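Week 5 handout: Gathering demonstrations in the simulator

Welcome back, everyone! Last week we talked about what a policy learns from, and this week you get to make some of that material yourselves, which I think is the most enjoyable part of the whole course (Cosmin Văduva disagrees, and he'll tell you so on Thursday).

Each pair records 30 demonstrations of the Ceravwood task. Please save the failed ones too, in their own folder, and label them before you go home – I have sat up late more than once trying to guess what a student meant by "try again final."

A demonstration starts when the arm leaves its rest pose and ends when the gripper has let go and moved clear. Keep your pace steady. If you stop to think, the recording keeps all that thinking as a long stretch of no motion, and the model will happily learn to dawdle just as you did.

Variety matters a good deal more than polish. Move the objects between takes, turn them a little, and start the hand from different spots. Last June's group handed in 200 takes with hardly any change in layout, and their policy was lost as soon as Ludmila Hrnčiar nudged one part.

Starting poses deserve a few minutes of your planning before you record anything at all. Write down where the hand is, how open the fingers are, and which objects are near it. A wide-open gripper at the far left, with the big dark board to its right and the smaller pieces farther down the white table, makes a perfectly good first entry for your log. 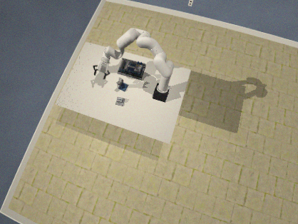
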